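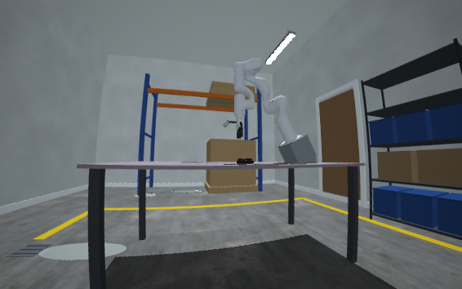

그림자는 왜 길어졌다 짧아졌다 할까

그림자는 빛이 닿지 못한 자리이다. 빛은 곧게 나아간다. 나아가는 길에 빛을 통과시키지 않는 물체가 있으면 빛은 거기서 막히고, 물체 뒤쪽에 어두운 부분이 생긴다. 이 어두운 부분이 바닥이나 벽에 나타난 것을 그림자라고 부른다.

그림자가 생기려면 빛을 내는 광원, 빛을 막는 물체, 그림자가 비치는 면이 있어야 한다. 비치는 면은 스크린이라고도 한다. 영화관의 스크린만 가리키는 말이 아니며 운동장 바닥, 방 벽, 공책도 모두 스크린이 될 수 있다.

불투명한 물체와 투명한 물체

나무토막이나 두꺼운 종이처럼 빛을 거의 통과시키지 않는 물체를 불투명하다고 한다. 불투명한 물체의 그림자는 진하다. 맑은 유리처럼 빛을 대부분 통과시키는 물체는 투명하다고 하며, 그림자가 연하다. 기름종이나 얇은 천은 빛의 일부만 통과시킨다. 이런 물체는 반투명하다고 한다. 반투명한 물체의 그림자는 불투명한 물체의 그림자보다 연하다.

그림자의 크기

손전등과 벽 사이에 손을 두면 벽에 손 그림자가 생긴다. 손전등과 벽을 그대로 두고 손을 손전등 쪽으로 옮기면 그림자가 커진다. 손이 더 넓은 범위의 빛을 막기 때문이다. 손을 벽 쪽으로 옮기면 그림자는 작아지고, 벽에 거의 닿으면 실제 손 크기와 비슷해진다.

햇빛에서는 결과가 다르다. 태양은 지구에서 매우 멀리 있어 지구에 도착하는 햇빛은 거의 나란하다. 그래서 손을 바닥에서 조금 들어 올려도 그림자의 크기는 별로 달라지지 않는다. 달라지는 것은 가장자리의 선명함이다.

가장자리가 흐린 까닭

빛이 전혀 닿지 않는 부분을 본그림자, 빛의 일부만 닿는 부분을 반그림자라고 한다. 광원이 점처럼 작으면 반그림자가 거의 생기지 않아 경계가 또렷하다. 형광등처럼 긴 광원에서는 한쪽 끝에서 나온 빛은 막히고 다른 쪽 끝에서 나온 빛은 도착하는 자리가 생긴다. 이 자리가 반그림자이며, 그림자의 경계를 흐리게 만든다. 물체가 비치는 면에서 멀어질수록 반그림자는 넓어진다.

해의 높이와 그림자의 길이

지평면과 태양이 이루는 각을 태양 고도라고 한다. 아침에는 태양 고도가 낮아 햇빛이 비스듬히 들어오므로 그림자가 길다. 태양 고도가 높아지면 그림자는 짧아진다. 하루 중 태양이 정남쪽에 있을 때 고도가 가장 높고 그림자가 가장 짧다. 우리나라에서 이때 그림자는 북쪽을 향한다. 오후에는 고도가 다시 낮아지고 그림자는 길어진다.

태양 고도가 45도이면 평평한 땅에 수직으로 세운 막대의 그림자 길이는 막대의 길이와 같다. 고도가 그보다 낮으면 그림자가 막대보다 길고, 높으면 막대보다 짧다.

계절도 영향을 준다. 같은 장소에서 한낮의 그림자를 재면 12월에는 길고 6월에는 짧다. 지구의 자전축이 기울어진 채로 태양 주위를 돌기 때문에 한낮의 태양 고도가 계절마다 달라진다.

직접 재어 보기

준비물: 40센티미터 길이의 곧은 막대, 고무찰흙, 큰 종이, 줄자, 연필

1. 하루 종일 햇빛이 드는 평평한 곳에 종이를 깔고 네 귀퉁이를 눌러 둔다.
2. 고무찰흙으로 막대를 종이의 남쪽 가장자리에 수직으로 세운다.
3. 오전 10시, 정오, 오후 2시에 그림자 끝을 종이에 표시하고 시각을 적는다.
4. 막대 밑부분에서 각 표시까지의 길이를 잰다.
5. 시각과 길이를 표로 정리한다.

측정하는 동안 종이와 막대를 움직이지 않는다. 그림자가 종이 밖으로 나가면 종이를 이어 붙인다. 태양을 맨눈으로 직접 보지 않는다. 선글라스를 써도 마찬가지이다.

낱말 풀이

광원: 스스로 빛을 내는 물체. 태양, 촛불, 전등 등이 있다. 달은 햇빛을 반사하므로 광원이 아니다.
태양 고도: 지평면과 태양이 이루는 각.
해시계: 막대나 판의 그림자가 가리키는 위치로 시각을 알아내는 도구.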